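Getting a grip on the grocery run

Hanna Levchenko has spent so much of the past year thinking about cabbage that she catches herself assessing them at the supermarket. "I pick one up and I'm thinking, right, where would the thumb go?" she says, laughing. "My partner has stopped coming with me."

Levchenko runs hand trials at Narkwood, where a two-armed humanoid does its shopping at a mock greengrocer's stall. The job sounds simple enough. One hand holds the basket, the other picks the veg, and everything has to get home without bruises. What she's comparing at the moment is two control schemes for the same pair of black fingered hands: Kindeck, which closes every finger along a preset curve, and Coneo, which lets each finger stop when it meets resistance.

"On paper they look like cousins," she says. "Then you put them in front of a napa cabbage and they behave like total strangers! I love that bit."

She's fond of the napa as a test item. It is long and heavy at one end, and the firm ribs give way to floppy leaf along its length, so a grip that suits the base can shred the top. Potatoes are easier to hold but harder to choose, packed in the way they are, and she reckons finding a gap for the thumb is half the battle.

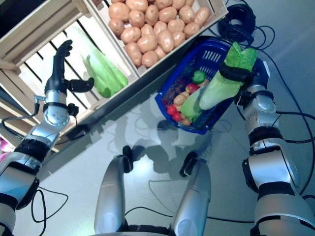

Dexter Haddad reckons the basket hand deserves more of the attention. Picking gets all the glory, he argues, while the other arm has to keep a load steady that changes weight and balance every time something is dropped in, and a controller that can't manage that has no business near a tomato.

Levchenko agrees, mostly. Under Kindeck the basket grip is rock solid, she says, and she has never lost sleep over it. Coneo took more coaxing. Its fingers relaxed a little whenever the load shifted, and it needed a separate holding mode before she was happy to let it carry a full shop. "That was a long Tuesday," she says. "But once we had it, gosh, it was lovely to watch."

Each scheme gets 40 picks per session, and she runs the sessions in blocks of four with a break to check the finger joints. Scoring is old-fashioned. Someone looks over each vegetable and marks it on a clipboard from nought to six for damage, and anything that scores over two goes in the soup. There's been a fair bit of soup.

The part she really lights up about is two-handed work. A long vegetable can be shared between the hands, with one on the stem end and the other on the leaves, and then the controllers have to agree on who is leading. Kindeck treats the pair as one rigid shape. Coneo lets the second hand follow the first, with some give.
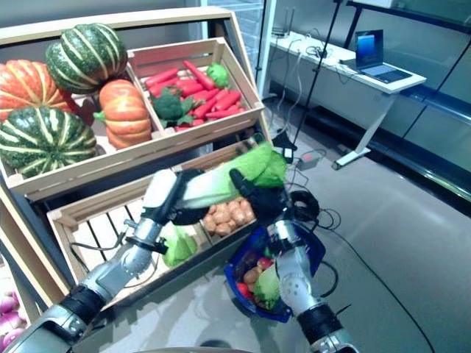 A two-handed hold on a napa cabbage, with the basket slung under the right arm.

"If both hands are stubborn, the cabbage loses," Levchenko says. "I'd take the softer follower every time for leafy stuff. For a daikon or a pumpkin I might go the other way, and I'm not embarrassed to say I keep changing my mind."

Then there are the wrist cameras, which she describes as her favourite nuisance. A view from so close in shows beautifully where a finger has landed. It also fills up with finger, and with whatever leaf happens to be nearest. She has been trialling an Okafor vision module that blends the wrist view with the one from the head and leans on whichever is less blocked at the time. 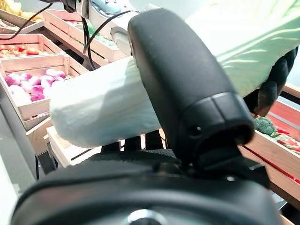
Haddad would rather see touch sensing in the fingertips before anyone spends another cent on vision, and asks what good a sharper picture is once the hand has covered the thing it's meant to be looking at.

"He's got a point, and he makes it weekly," says Levchenko. Her own view is that the cameras earn their keep in the last moment before contact, when the robot can still change its mind about an approach. After that she'd happily hand over to touch, and a set of sensing fingertips is on her wish list for October.

So which controller would she pick today, if she had to? She groans and looks at the ceiling. Coneo for the picking hand, she says eventually, and Kindeck for the basket, with each arm running its own scheme. The two don't share a clock yet and getting them to talk will be a slog, but she has already started on the wiring diagram and can't wait to try it on the squashes.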